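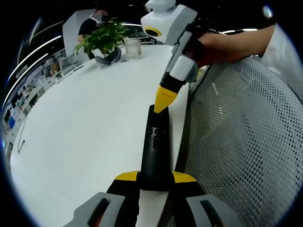 The remote, by the edge of the big white table.

**1/** Short thread on sharing one large table between a lot of people, and on the remote control that lives on it. We moved into the Clivport building in March and I've been keeping notes since then. Posting them now as a few people asked how we set the room up.

**2/** The table is a Brollard. White top, quite glossy, and big enough that you can't reach the middle from a chair without standing up. We bought it second-hand from a firm on the floor below. It came up the stairs in pieces and took an afternoon to put together.

**3/** A white table shows everything. Coffee rings, biro, crumbs, the grey smear you get from sleeves. A damp cloth and a drop of washing-up liquid gets nearly all of it off. For biro I use a bit of surgical spirit on kitchen roll, then wipe it again with water.

**4/** Don't use the scouring side of the sponge. I did this once on a glossy desk at my last job and it left a dull patch that never came back.

**5/** The good thing about white is that you can see what's been left out. A black remote on a dark table might as well not be there. On ours you can spot it from the door.

**6/** When we moved in, the remote had no fixed place. It turned up under papers, down the side of a chair, in a coat pocket, and once in the fridge with the milk. A replacement from Traditz is £39 plus postage. We have paid for one replacement and I'd like to leave it at that.
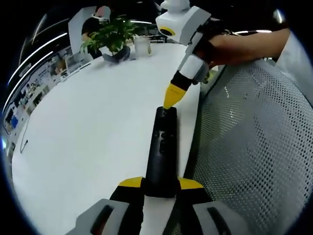 **7/** So the rule now is that the remote stays on the table. You can pick it up, you can use it, you can move it about, but it doesn't go to your desk and it doesn't go in a bag. It has been seven weeks and we still have it.

**8/** We tried a tray first. People put the remote in the tray, then keys, then post, then a banana. After a fortnight you had to dig for the remote, so the tray went to the kitchen and holds teabags.

**9/** We also tried a strip of Velcro on the underside of the table. It worked for the two of us who knew about it.

**10/** Batteries. Ours takes two AAAs. I write the month on a scrap of masking tape and stick it inside the cover when I change them. If the buttons go sluggish before then, it's usually dirt. Take the batteries out, go over the buttons with a dry toothbrush, wipe with a cloth that's barely damp, let it dry, batteries back in.

**11/** The plant on the table is called Moya. Jucélia Barros brought it in from home when her flat got too dark for it. It gets a mug of water when the top of the soil feels dry, and I wipe the leaves with a soft cloth when they get dusty.

**12/** Please don't give it your leftover tea. Someone was doing this for a while. Moya got gnats.

**13/** Chairs. Mesh backs are fine in summer and easy to keep clean. Run the vacuum over them with the brush end on low. Ours hadn't been done for a long time when we got them and I had to empty the cylinder halfway through.

**14/** Nine chairs is the most I'd put round this table. You can squeeze in more, but then elbows start to be a problem and the people at the corners can't put a notebook down.

**15/** Cables are the part I haven't sorted out. I bought clips that stick to the table edge and they came off within days, I think from the cleaning spray. A heavier clamp-on sort was suggested to me and I'll try those next. If you've used any on a thick table top, tell me which.
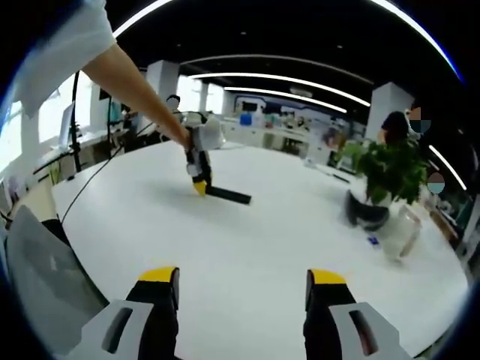

Same table from another angle, with the plant on the right and the windows on the left.

**16/** Daylight is the best thing about the room. The windows are along one wall and on a bright day we can leave the lights off until mid-afternoon. It does mean glare on the white top, so I turn my chair a bit and get on with it.

**17/** End-of-day routine, which takes less than ten minutes if two people do it: bags off the table, mugs to the kitchen, wipe down, chairs in, remote back near the edge where people can find it. Plant stays put.

**18/** Someone asked what we'd do differently with a budget of 2000. I'd spend most of it on lockers near the door, so that bags have somewhere to go that isn't the table. The rest on a blind for the window that gets the low sun.

**19/** Will add to this when I've tried the clamps. Still want to hear about surgical spirit on laminate, if anyone has had it go wrong.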